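Share (5) | Print | E-mail this thread
Reading time: 2 min

Merkden clinic moving flu and booster shots to walk-in only?

porchlight_mo
Evening all. I called the Merkden clinic this afternoon to book my fall flu shot and the booster together, the way I've done every year, and the very nice lady on the phone told me they're dropping appointments in October. Walk-in only, doors open at 8:30, first come first served. Has anyone heard the same? I'm not against it exactly, but I have my mother with me and she can't stand in a line for an hour, bless her.

tallgrass
Yes, it was in the Prasis Health letter that came with the bill. Their reasoning is that 322 people didn't show up for booked shots last season out of 2641 slots. I say good for them. I never could get a time that worked with my shifts anyway!
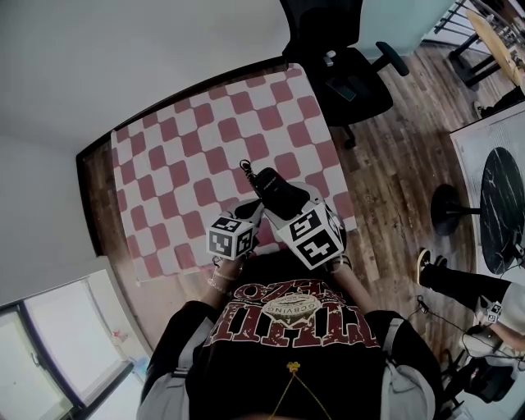
quiltandkettle
My worry is the waiting room, to be truthful. Last October I sat in there with people coughing on both sides of me, and I went in healthy and came home with something that hung on for two weeks. I do most of my sitting down on a checkered cloth like that pink and white one, on a wood floor with something in my hands, and I'd be glad to do my waiting that way too — at home, until they text me. Modumberg does it like that. You sign in on your phone and they call you over when it's close.

tallgrass
Modumberg has more staff though. You can't compare the two. And plenty of folks out here don't want to sign in on a phone.

porchlight_mo
My mother certainly doesn't, she still writes everything on the calendar in the kitchen. Couldn't they keep one morning for the over-70s? Even two hours would help.
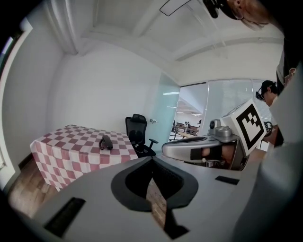
Two of the hand-held grippers, close up.

bayou_ben
Going to disagree with tallgrass a little. The 322 sounds bad, but that's still most people turning up as promised, and now all of us lose our appointments over it. The pharmacy in Makori still books, by the way. They did 1450 shots last fall and I was in and out in five minutes. It's a longer drive, but you get a chair and a time.

tallgrass
Fair enough, I hadn't thought of Makori. Do they take the Prasis plan?

bayou_ben
They took mine in November. Call first, the plans may have changed.

quiltandkettle
Thank you both, I'll call in the morning. porchlight, if you do end up at Merkden, ask at the desk about the side room. They let my neighbor sit in there with her walker last year and brought the shot to her — she didn't have to stand at all.

porchlight_mo
Oh, that's wonderful to know! I'll ask about it and post back here with what they tell me.

5 comments shared | Print | E-mail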